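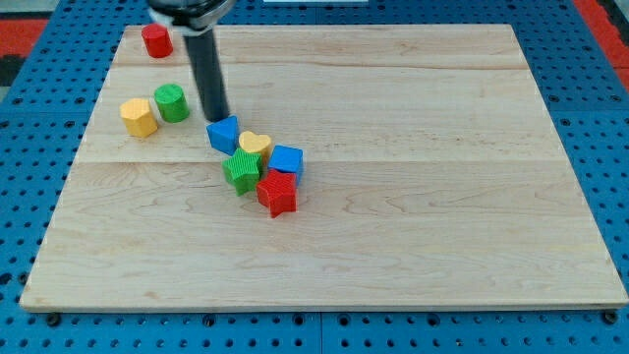

Block board on the pegboard table, apparently bolted down, pusher finger fitted

Anyone using the Brodby tabletop pushing kit with an arm they already own?

We have an arm and a blue pegboard table, and I'm looking at the Brodby kit: the maple board, the colored blocks and the black cylindrical finger. The listing says $295. The same shop has a smaller Mimthorpe set for $143 with a plain board and fewer shapes. We want to run language-commanded pushing tasks ("move the red star to the green cylinder"), so shape and color both matter. Is the bigger kit worth the difference? And does the finger fit other grippers?

Posted Aug 6, 2025 by Zallau_bench

mertens_lab
I've had the Brodby kit since February. The blocks are good. Colors are strong enough that our detector needed very little tuning, and having two stars in different colors is useful for the kind of command you describe. The ribbed sides haven't caused us any trouble.

The finger is the weak part. It comes with an adapter plate for 2 gripper types, and ours wasn't one of them, so we printed our own. Set your height limit before the first run — ours touched the wood and left a mark. Bolt the board down at the front corners too. It crept on us when a block jammed.

I'd pay the extra for the shapes alone.

gridtable6
Went with Mimthorpe. It's fine if you only push cubes. Shipping took 6 weeks.

pushpull
Ask the shop if they sell the blocks separately. They did when I bought mine, and any flat board works. You may have to email them, it wasn't on the site.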